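Regional Catalogs and the Subscriber Who Pays Full Price

A household that subscribes to a streaming service in one country and a household that subscribes in the country next door will, in most cases, see two different libraries. The price may be nearly the same. The logo and the app are the same. Yet a series that one family can start tonight does not appear in the other family's search results at all, and the service seldom says so. It offers a row of similar titles and leaves the viewer to guess.

The Lelamby Viewers' Forum has followed this matter since its founding, and our position has become firmer with time. Territorial licensing has a legitimate history. Films and series were sold country by country because they were shown country by country, by broadcasters who bought the rights for their own audience and paid what that audience was worth. A distributor in a small market could build a business on a few well-chosen titles. We do not ask for that system to be swept away in a single season.

We do ask that subscribers be told what they are buying. When Mernholm, the platform most used by our members, raised its monthly fee in March, the notice to customers spoke of a growing library. Our office compared the titles promoted in that notice with the titles open to accounts in our own region. Of the 110 series promoted, 75 could be played. The rest were licensed elsewhere, and nothing in the notice mentioned it. A grocer who advertised in this manner would hear from the authorities within the week.

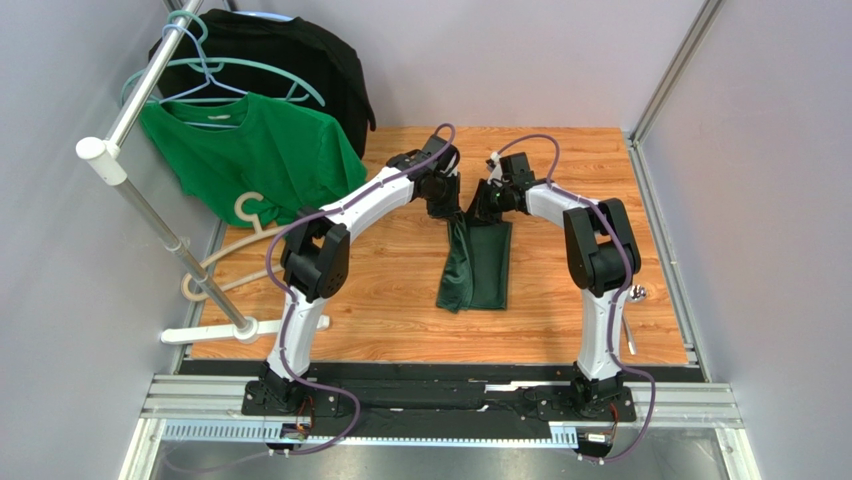 Mernholm replied to our letter by stating that catalogs vary by region and that this is set out in its terms of use. The statement is accurate. The clause is found near the end of a long document that few customers open, and it gives no indication of how large the variation may be. Disclosure of this kind satisfies a lawyer and informs hardly anyone else.

The smaller services have shown that a better practice is possible. Dirketti publishes a list of every title available in each territory it serves and updates the list monthly. A person considering a subscription can read it before entering a card number. Cadwaladr goes a step further and marks each title with the month in which its license is due to end, so that a viewer halfway through a long series knows how much time remains. Neither company has a large staff, and both carry fewer than 300 series. If they can keep such a list, a company many times their size can do the same.

Some of our members have asked why the Forum does not simply recommend the use of tools that make a connection appear to come from another country. We understand the appeal. We have declined to do so for two reasons. Such tools commonly breach the terms under which the account is held, and it is the subscriber who bears the risk if the account is suspended. They also let the industry off too lightly. A viewer who pays a second company in order to watch what the first company advertised has paid twice, and the first company has no cause to change.

The Forum therefore puts forward 3 requests. Any advertisement that names a title should be shown only where that title can be played. Each service should publish its regional catalog in full, in a place that can be reached without an account. Where a search finds a title that is held in another region, the result should say plainly that it is unavailable locally and, where the date is known, when that may change.

None of this requires a rights holder to surrender anything. The licenses would stand as they are written, and the fees would be paid as before. We have sent these requests to Mernholm and to the other services operating in the region, and we will print their replies in full when they reach us.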